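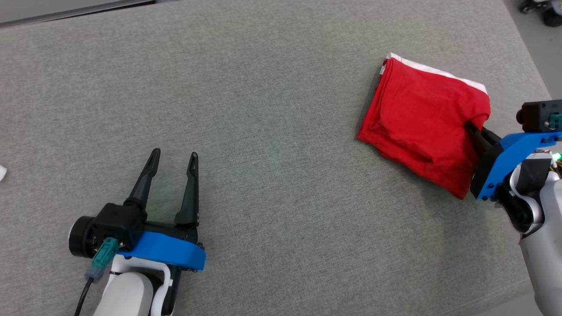 I've been climbing for fourteen years and I still think the best thing that ever happened to me at a crag was getting talked out of a lead by a stranger. So when people at my gym started passing around the petition to put fixed anchors on every route at Claltville, I figured I'd be all for it. I'm not, and I've been boring my friends with the reasons for weeks, so now it's your turn.

If you haven't been, Claltville is a band of gray granite a long hour's walk from the Cetmont lot. Most of it is slabby and low-angle, the kind of rock where you stand on nothing and try to think about lunch. There are 46 routes in the old guide. Plenty of those have bolts at the top already, and the rest you rig yourself off trees and boulders and whatever gear you carried up. You walk around the back, you build your anchor, you walk back down (or rap, if you're feeling fancy) and then you climb.

The petition wants a pair of shiny bolts over every one of those lines by August.

Why I get it

I really do! Slings around trees are hard on the trees. There's a pine above the Sezer slab that has a groove worn in it you could lay your thumb in, and I've surely done my share of that wearing. Bolts would let that poor thing alone. And new climbers come out from the gym with a rope and a rack of quickdraws and no clue what to do with a boulder, and I'd much prefer they clip something solid than sling something that wiggles.

I also don't buy the argument that bolts ruin the view. You can't see them from the trail. You can barely see them from the base. The folks who say the place will look like a hardware store have trucks parked in the meadow, so let's all calm down. 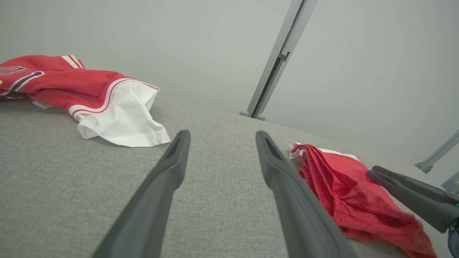 Why I'm still against it

My trouble is with the word "every." Some of these lines are where people around here learn to build an anchor, and there isn't another spot within two hours of my house where you can practice that on easy ground with a flat, roomy top. I learned there. My partner Ngân Dương learned there too, on a cold Sunday with frozen fingers, and she tied the same knot over and over until I was ready to lie down and nap on the pack. She climbs harder than I do now and her anchors are prettier, and I'm fine with it, mostly.

If you put bolts over the whole band, people will use them. I will use them! I'm lazy, and I've got a bad knee, and if there are chains right there I'm not going to go hunting for a good boulder out of principle. Give it a few seasons and you'll have a crowd who have climbed at Claltville for years and couldn't get themselves off the top of anything else. Then they drive over to Sesten, where there are no bolts at all and the tops are sloping and mossy, and I start to worry.

Ngân thinks I'm being a grump about this. Her take is that people who want to learn will go learn, and the ones who don't want to are better off on bolts. She may be right. We argued about it the whole way back to the car last time and missed the turn at the creek, so neither of us came out of it looking like much of an authority on mountain safety.

What I'd sign

Bolt the Sezer slab and save the pine. Bolt the steep end too, where the edge is crumbly and you have to lean out farther than I like to get anything over the lip. Leave the middle alone, the whole easy stretch with the big flat top, and say in the next guide that it's been left alone on purpose, with a page on what to bring and how much static line you'll want (more than you think, I always come up short). 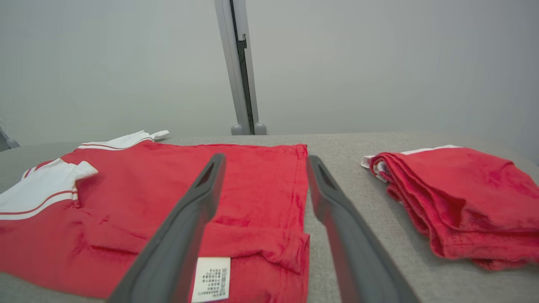

I'd also like somebody to fix the trail around the back. It has nothing to do with the petition, but most of the close calls I've had up there were on that path, with no rope on, in approach shoes, looking at my phone. A few log steps would probably do more for everybody's ankles than all the hardware on the list.

There's a sign-up sheet for comments at the gym desk, under the one for the shoe swap. I've written mine on the back because I ran out of lines. If you climb out there, go add yours, even if you think I'm dead wrong, and if you see two people at the creek arguing and pointing in different directions, the trail goes left.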